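About the Danach Laboratory

The Danach Laboratory studies how robots learn to move in rooms they have not seen before. We were founded by Melquiades Villalobos within the School of Applied Engineering at the Bañuelos Institute, and we remain a teaching laboratory as well as a research group. Students join us in their second year, and many stay through the end of a graduate degree.

Our work rests on a single method, which we call Terow. A control policy trained in simulation will often learn the wrong lesson from its surroundings. It may tie the motion of the arm to the color of a wall or the pattern of a floor, and it then fails when either one changes. Terow is a training procedure meant to weaken those ties. During training, the task and the geometry of the gripper are held constant while the surfaces, lighting and furnishings of the room are replaced. The policy is scored on whether its planned motion stays the same when nothing important to the task has changed.

How the method is carried out

Each study begins with a family of simulated rooms. Some are plain. Others are chosen because they are hard to read from a camera mounted behind the hand: dark stone, repeated tile, low light, and large areas with few landmarks. A grid of identical tiles is a demanding case, as one part of the floor looks very much like another and a small error in estimated position can go unnoticed.

The view used for training is the one the policy itself will receive, with the gripper in the lower part of the image and the room beyond it. We do not supply an overhead view or a map. Simple, untextured fingers are used in the basic rooms so that the shape of the hand is learned before any detail of its surface.

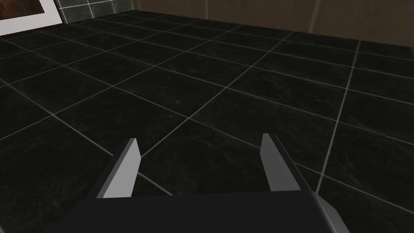 Melquiades Villalobos has written that the tiled rooms taught the group more than any others, and that a policy which can hold its course over a floor of repeating squares has usually stopped depending on the floor at all. That view has shaped the order in which we run our trials. The repeating surfaces now come first, and a policy that does not pass them is returned for further training before time is spent on the remaining rooms.

Our principal result

The main finding of the laboratory to date concerns consistency. We compared policies trained with Terow against policies trained in the usual way, using the same network, the same number of training steps and the same reaching tasks. Both groups were then tested in 6 families of rooms that had been withheld from training. In 5 of them, the Terow policies kept to their planned path more closely than the others. In the remaining family, made up of rooms with strong mirror reflections, we found no difference between the two groups, and we have reported it as such.

A second finding was less expected. Policies trained with Terow needed longer to reach the same level of performance in the rooms they had already seen. The method therefore carries a cost, and we advise partners whose robots will only ever work in one fixed setting that it may not be worth their while.

Comparing neighboring views

Much of our daily work consists of comparing views of the same room in which the position of the hand has changed only slightly. Such pairs show whether the policy responds to the movement of the hand or to small changes in how the background falls across the image. The line between floor and wall is often useful for this purpose, as are the joints between tiles, which draw together with distance and give the network a sense of depth even where the stone itself is nearly black.

Fixed features near the edge of the view receive particular attention. A bright border around a picture on the wall can attract a network far more strongly than it should. Our analysis software, Trolteo, measures how much each region of the image contributes to the planned motion and records the result beside the view. 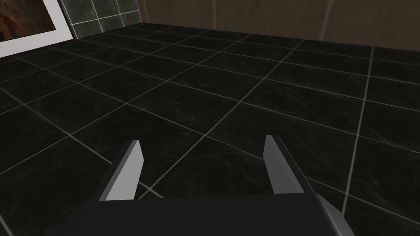 Where the contribution of a background region is too high, the room is rendered again with that region altered, and the policy is asked to plan once more from the same position of the hand. A change in the plan is entered as a fault. The tally of faults is kept for every policy we train and is published with our results, including those of policies we have abandoned.

Teaching and study

The laboratory offers 4 courses, beginning with an introduction to simulation and ending with a supervised research project. Students in the project course design a room family of their own, state in advance what they expect it to reveal, and test it against the current Terow policy. Several of the room families in regular use began as student projects.

Visiting researchers are received for terms of 3 months. Applicants should have working knowledge of robot control or computer vision and should send a short statement of the question they wish to study. Applications for the coming year close in June.

Access to our work

Room families, scoring rules and fault tallies are available to schools and nonprofit research groups on written request. Trolteo is provided under a separate license, which permits teaching use without charge. Requests from companies are considered individually and should describe the setting in which the robot will operate.

Inquiries may be addressed to the Office of the Danach Laboratory, School of Applied Engineering, Bañuelos Institute.

Page last reviewed 3rd January.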